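Old Dell tower, heatsink is off, what order do I take the rest out?

Posted in Desktops and Repairs
Viewed 1,009 times

Sistdale52

I've been given a Dell desktop tower to strip for parts and I'd like to keep the board in one piece. It is on its side with the panel off, and I've removed the big heatsink, so the processor is showing. The graphics card, the power supply and the drives are still in.

Do I take the board out with the processor in it, or remove the processor first? Also, the power supply has no give in it at all. I took the screws out of the back of the case and it won't lift. I don't want to force it.

It ran fine before I started, if that matters.

Mawuli Kyei

Unplug it from the wall and hold the power button in for a few seconds before you do anything else. Touch bare metal on the case now and again while you work.

Leave the processor in its socket with the frame closed. The pins are the easiest thing on the whole board to ruin, and the frame protects them. Clean the old paste off the top with a bit of kitchen roll and some isopropyl alcohol, then leave it alone until the board is out.

I'd go in this order:

Graphics card. Undo whatever holds the bracket at the back, open the catch on the slot and pull straight up.
Memory. Open the clips at the ends first.
Power and data cables. Take a photo before you pull any of them.
Drives and their carriers.
Power supply.
Board.

On the power supply, look for a blue tab at the end of it. On the Dells with the long silver unit, the tab sticks out past the edge of the case and is easy to take for a bit of trim.
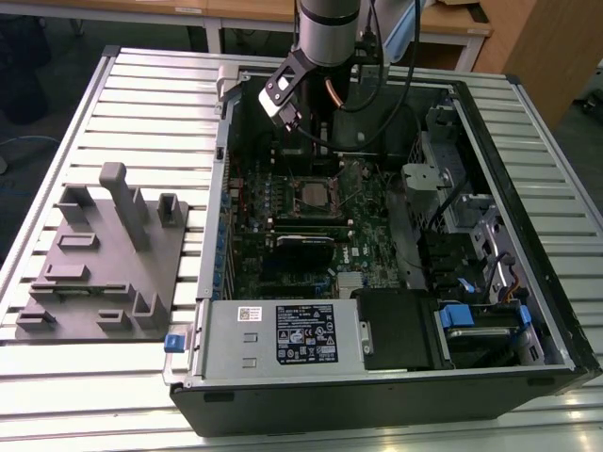

Press the tab, slide the unit away from the back panel, then lift. If it still won't shift, check you haven't left a cable clipped down underneath — I've done that more than once.

The small finned heatsink lower down on the board can stay where it is. It cools the chipset and it comes out with the board.

Ra_2247

just pull it hard, they're tough. mine came out no bother

Dramach

Please don't pull it hard. I bent the case on one doing that and the side panel never shut properly again.

Agree with Mawuli on the order, except I take the memory out first to make room for my fingers. Put the screws in separate pots as well, the drive ones are often a different thread from the case ones.

Sistdale52

Found the tab, thanks. I had it down as part of the case. Power supply is out and I'll do the board tomorrow.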